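How to Prepare and Check a Classroom Supply Kit

Prundum Learning Center, Office of Materials and Loans
Revised 11/7/21

These instructions are for staff who prepare drawing and geometry kits for loan to schools. They replace the February version. Staff who have used the earlier version should read the sections on labels and returns, where most of the changes were made.

Before You Begin

Reserve a table in the preparation room and clear it of materials from any earlier order. Have the school's request form at hand, along with a roll of blank labels, a soft cloth, a pencil and the loan register. Orders of more than 200 kits must be divided into batches, and each batch must be entered in the register under its own line.

The request form shows the grade level, the number of students and the date of collection. If any of these is missing, contact the school before taking stock from the shelves. Do not estimate the number of students from the previous year's order.

Step 1. Take the Stock From the Shelves

Drawing instruments are kept on the Pratar shelves, and paper goods are kept in the Tsolakis cabinet. Take the oldest stock first. The shelf cards carry the month of purchase in the upper right corner.

Write the quantity removed on the shelf card and initial it. The center holds some 1,000 items for loan at any time, and the shelf cards are the only daily record of where they are.

Step 2. Inspect Each Item

Rulers should be held up to the light and checked along the full edge. A nick of any size on the measuring edge means that the ruler is to be withdrawn. Protractors are acceptable with light scratches as long as every degree mark can be read.

For compasses, open and close the legs several times. The hinge should move smoothly and hold its position when released. Check that the lead is secure and that the point is straight. A compass that slips while drawing a circle should be tightened with the small screwdriver and tested again on scrap paper. If it slips a second time, place it in the repair box with a note of the fault.

Cases should close fully. Wipe the inside with a dry cloth. Liquid cleaners cloud clear plastic and must not be used.

Step 3. Assemble the Kit

Place the contents in the order given on the packing card, with the heaviest items at the bottom. Sharp points must face inward. Kits for younger students do not include a metal compass, and the packing card for those grades is printed on yellow paper.

When a kit is complete, a second member of staff reads the packing card aloud while the first touches each item. Both then initial the card.
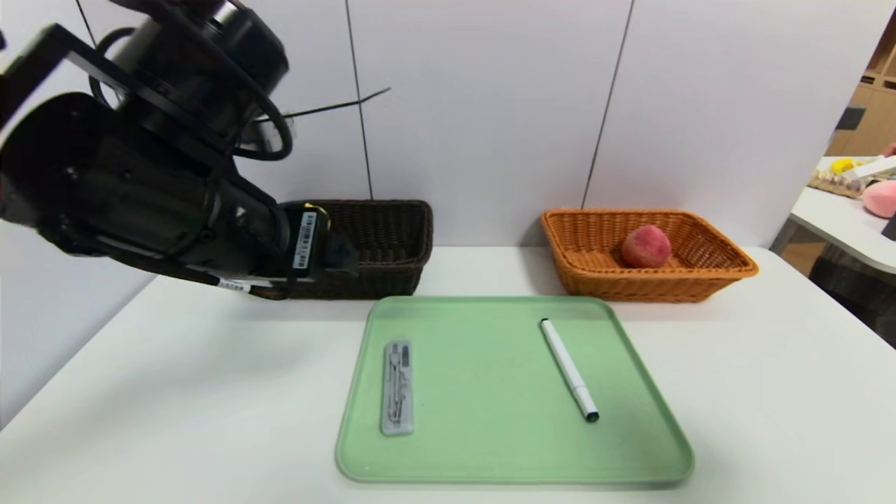
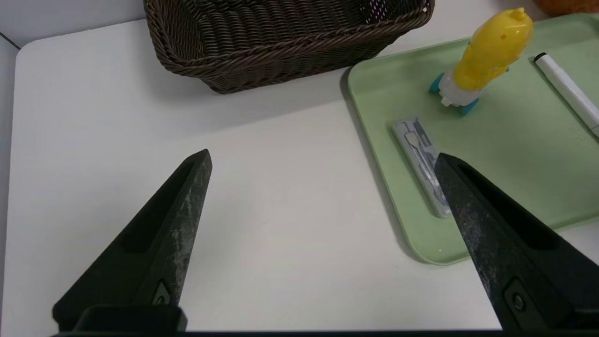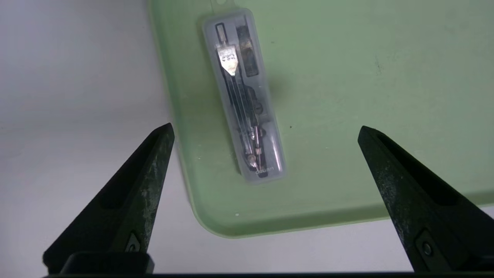 Step 4. Label and Record

Each kit receives a number from the Pruvby register. Numbers are used once and are not given to a new kit when an old one is retired. Kit 281, for instance, was withdrawn some time ago, and its number remains closed. The first number available under this revision is 1,316.

Attach the label to the short side of the box, where it can be read when boxes are stacked. Enter the kit number, the name of the school and the collection date in the register. Use full school names. Abbreviations have caused orders to be sent to the wrong building.

Step 5. Store for Collection

Stack finished boxes no more than five high on the collection shelf, with labels facing out. Tape the school's request form to the top box. Orders that are not collected within ten days are returned to general stock, and the school must submit a new form.

Handling Returns

Returned kits are to be opened on the day they arrive. Compare the contents with the packing card and mark missing items in red. A school is not charged for worn leads, erasers or pencils. It is charged for missing instruments at the rate shown on the loan agreement.

Do not combine the contents of two incomplete kits to make a complete one. Return the items to the shelves, correct the shelf cards and close both kit numbers in the register.

Questions about these procedures should be sent in writing to Myrto Tsakiris, Office of Materials and Loans. Requests for additional packing cards may be made at the front desk.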